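May 2020

Rain gauge at the Perton end read 9 mm at first check. Emptied, wiped, reset. The lower barrel had collected grit again, so I moved the stand a yard clear of the hedge and leveled it with two slips of slate. The readings before and after the move should be kept apart in the book. I have ruled a line across the page.

Spent the morning on the well records. The Stosuvthorpe series is the longest and the worst kept. Depth to water was taken from the rim of the casing until the casing was shortened, and then from the rim again with no correction entered. A step of 62 cm shows in the plot and has been read by two people as a drought. It is a hacksaw. I added the offset to every later value and the series closes up well, apart from one stretch in late winter when the weight on the tape was clearly catching on something.

Total entries in the combined file now 2888. Of these, 95 carry no time of day. For the deep wells that hardly matters. For the shallow one at Egan it does, as the level there drops when the dairy pumps and recovers by evening. I have marked the untimed Egan values as usable for the yearly mean only.

Nawal Soliman called before lunch about the tape. She wants to replace the steel one with the coated type. I am in favor, on condition that both are run side by side for a month at one well. The old tape has stretched and we have never measured by how much. She suggested hanging it in the stairwell with the weight attached and checking it against the rigid rule. Agreed. She will do the stairwell test, I will do the well.

Then labels. The old ones on the sample bottles ran in the cold box and three had to be worked out from the order they were packed in. Tried four inks on scrap labels, soaked them overnight in tap water, and rubbed each ten times with a thumb. Pencil survived everything and is hard to read by flashlight. The gel pen failed completely. The oil marker held but needs two minutes to dry. Decision: marker for the bottle number, pencil for the depth and time.
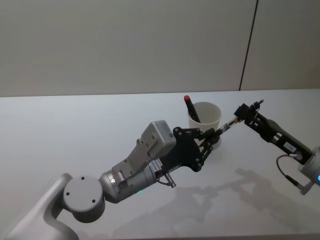 Pen, and marker in its paper cup.

Copied the label rule onto a card for the lid of the cold box. Number first, then well, then depth, then time in 24-hour form. No abbreviations for the wells. Decha Jitpraphai writes S for both Skostgate and Stosuvthorpe and knows which is which from the depth. I do not, and neither will whoever opens the file after me.

Afternoon on the conductivity meter. Checked against the standard at room temperature, reading low by a small and steady amount. Cleaned the cell with mild detergent, rinsed, left it standing in distilled water through tea, checked again. Same offset. Either the standard has drifted or the cell constant has. Opened a fresh bottle of standard and got the same figure, so it is the cell. Entered the new constant and wrote the old one in the back of the manual with the initials.

Firouzeh Fallahi sent her draft on the Skostgate spring. The argument is sound. The spring answers rain at Perton with a lag of over nine days, which fits a path through the gravel and leaves little room for the fault she proposed in September. She has dropped the fault. I asked for the lag to be worked out for the wet and dry halves of the year separately, and for the flow axis to start at zero. The map needs a scale bar.

Battery in the Egan logger is at the low end of acceptable. Packed a spare, two seals, silicone grease, and the short screwdriver. The long one does not fit under the lid.

Pressure falling slowly since four. Wind southwest, light. Second gauge reading at dusk: nil. Bread was overproved, baked it anyway, dense but edible. To do tomorrow: Egan battery, tape comparison at the first well, reply to Firouzeh about the map.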